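Apples take the place of sweets at the Trilari afternoon break

The neighborhood center Trilari has changed what it offers to children in the afternoon break. From this month, fresh apples are given every day at four o'clock, and the packaged snacks, which were for a long time the usual choice, are kept only for special afternoons.

The change was proposed by Smaranda Matei, who coordinates the homework program at the center. She explained that many children arrive directly from school and have not eaten since noon. "They are hungry and they take what is closest to the hand," she said. "If the closest thing is an apple, most of them will take the apple."

The fruit comes from the Chiriac orchard, situated 30 kilometers from the town. The orchard has agreed to deliver 200 apples each week until the end of the school year, at a reduced price. Bogdan Ilie, who manages the deliveries for the orchard, said that the apples are of medium size and are chosen so that a child of seven or eight years can finish one without waste.

The center has 20 places in the younger group and a bigger number in the older group, where attendance is different from one day to another. Apples which remain at the end of the day are washed again and used for compote, prepared in the kitchen of the center.
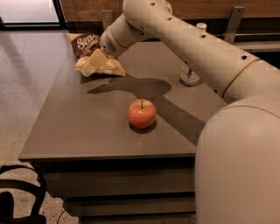

A red apple on the countertop, with a snack bag farther back.

Not all parents were convinced from the beginning. At a meeting in the main hall, some of them asked if the children will simply bring chips and biscuits from home. Bernice Aidoo, mother of two girls in the younger group, said that she had the same doubt, but she supports the trial. "My older daughter did not eat fruit at school at all," she said. "Now she asks me to buy the same apples for the weekend. I do not know how long it will last."

Children may still bring their own snack. The center only asks that it does not contain peanuts, a rule that existed also before, and that the empty bags are put in the correct bin.

The cost of the first months is covered by a donation of 500 euros from Mimell, a local bakery. Marius Olteanu, the owner, said that the bakery will also offer bread with seeds in the winter, when the price of fruit is higher.

Trilari will ask the parents for their opinion in July and will decide after that if pears and plums can be added for the autumn. Families who want to register a child for the afternoon program can come to the reception until six in the evening.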